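From: Fasil Asfaw
To: Kassab Drum Circle list
Subject: Re: dry heads in winter

Karim Smadi wrote:

> My goblet drum has gone very sharp since the heating came on. It has
> a goat skin head and rope tuning. By Monday night it sounded like
> a tin can. I loosened the verticals a little but I don't want to
> keep doing that every week. Does anyone on the list wet the skin?
> I paid 200 for this one and would like it to last.
>
> Karim

Karim,

I would leave the ropes alone for now. A natural skin tightens when the air is dry and goes slack when the air is damp, so if you let the ropes out in winter you will be pulling them all back in by May. That is hard on the knots and hard on your hands.

What has worked for me is a damp cloth, wrung out well, wiped once across the playing side. Then wait. Give it an hour before you decide whether it needs another pass. Don't pour water on the head and don't soak it. A soaked skin under full tension can pull out of the rings as it dries, and then you are paying for a new head.

Steam from the shower is the other method people mention. I tried it with my old Tititz and the pitch did come down, but it was back up by the next morning. For one evening of playing it may be enough. Keep the drum away from the water itself, and wipe the shell afterward.

For storage, a padded bag helps more than anything else I have bought. Mine is from Hindis and it has held up for 9 years. Keep it away from radiators and out of the car — the trunk is worse than any living room.
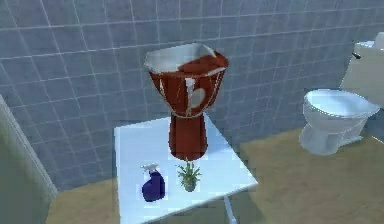 Can I use shea butter on the skin as well?
A very thin coat is fine a couple of times a year, but too much will dull the tone and there is no easy way to get it back out.

If the head still rings after all that, bring it on Monday and I'll look at the rings. Fliltach sells goat skins in 2 thicknesses, and I would take the thicker one for your drum.

Fasil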